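Prarley Robotics Club forum > Student projects > Chair tucking, humanoid

tuncer_lab
Posts: 58

Our semester project at Flokance is putting an office chair back under a desk with a humanoid. The policy is trained on teleop demos. Current problem: the chair tips when the robot pulls on the backrest, and with the casters unloaded it no longer steers. Grip is two-handed on the top edge, knees bent, arms straight out.
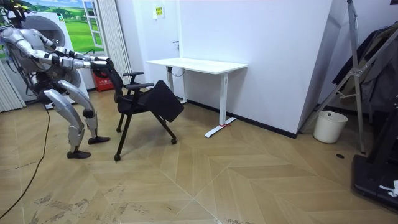

Re: Chair tucking, humanoid
grayscale_ik
Posts: 900

Grip point is too high. Any horizontal force at the top of the backrest is a tipping moment about the lower casters. Use the armrests, or lower the hips further and push at seat height. What does the policy see before contact?

Re: Chair tucking, humanoid
tuncer_lab

Head view plus one fixed camera. Sequence as scripted for the operators:

1. Stop behind the chair with the desk in view.
2. Raise the hand, fingers open, before closing the distance. In the head view the backrest band and both armrests should be visible. 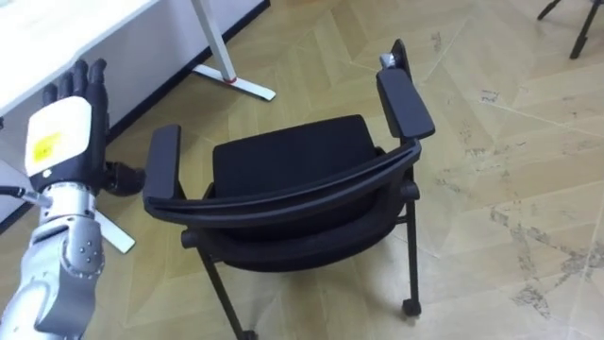
3. Close on the backrest, then move the base.
4. Release and step back.

Demos that miss step 2 get dropped. We have 23 left.

Re: Chair tucking, humanoid
mpc_or_bust
Posts: 17

I disagree with grayscale_ik on the armrests. We tried that in Himden in October and the fingers caught under the pad on release. The top edge is fine if you limit the force. Have you tried one hand?

Re: Chair tucking, humanoid
tuncer_lab

Yes, right hand on the top edge, left arm hanging. 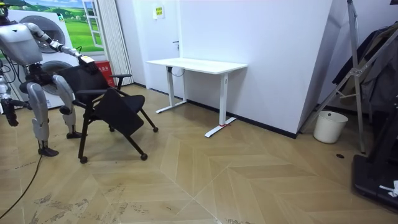 It makes yaw harder to control, and the operators still tilt the chair toward the robot. I suspect the arm height more than the hand count. I will log wrist force for both grips before changing anything.

Re: Chair tucking, humanoid
grayscale_ik

Log base pitch as well. If the torso leans while the wrists hold position, you are pulling with body weight and a wrist limit alone won't catch it early. I'd still test the armrests.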